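Aus der Datensammlung: Stand September

Kurzes Update, mehr Zeit ist grad nicht. Wir stehen bei 3898 brauchbaren Durchläufen für Flomell, alles Haushalt, alles von Hand vorgemacht. Aufräumen, Stapeln, Sachen von A nach B. Die Wohnung, die uns Pestidura überlassen hat, ist fast durch, danach gehts in die nächste. Dort dann auch Küche, endlich.

Was gut läuft: die kurzen Aufgaben. Greifen, ablegen, fertig. Was nervt: alles mit Stoff. Decken falten dauert bis zu 65 Sekunden pro Versuch und die Hälfte fliegt beim Sichten wieder raus, weil ein Greifer aus dem Bild wandert. Bitte langsamer arbeiten und die Hände vor dem Körper lassen – lieber ein Durchlauf weniger pro Stunde.

Kevatard hat das neue Sortierskript geschickt. Läuft, aber die Ordnernamen stimmen noch nicht überein. Bis dahin bitte nichts umbennen! Die Aufnahmen von Ağca kommen extra, die haben ein anderes Format.
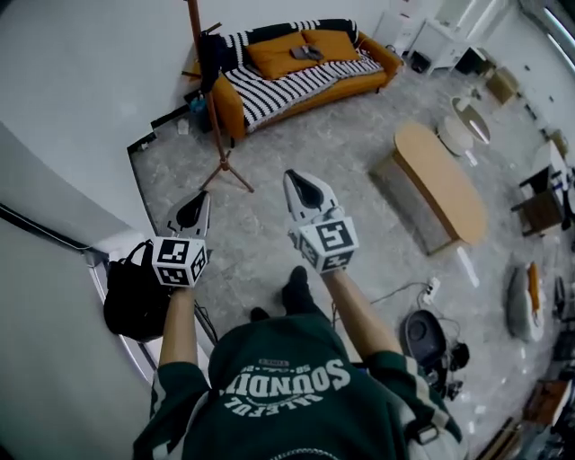
Für den Start jedes Durchlaufs gilt ab sofort eine feste Haltung. Beide Greifer nach vorn, Arme gestreckt, dann erst loslaufen. Die weißen Würfel mit den schwarz-weißen Mustern müssen dabei frei bleiben, also Ärmel hoch wenn sie drüberrutschen. Und schaut vorher auf den Boden – Taschen an der Tür, Steckerleiste, Kabel, der Saugroboter, da bleibt man schnell hängen.

Noch offen: 5 Aufgaben aus der Liste Wohnzimmer, dazu 8 Wiederholungen vom Couchtisch. Wer Zeit hat, trägt sich in die Tabelle ein. Akkus bitte abends wieder ans Ladegerät, auch die halbvollen. Nächstes Mal mehr zu den ersten Trainingsläufen.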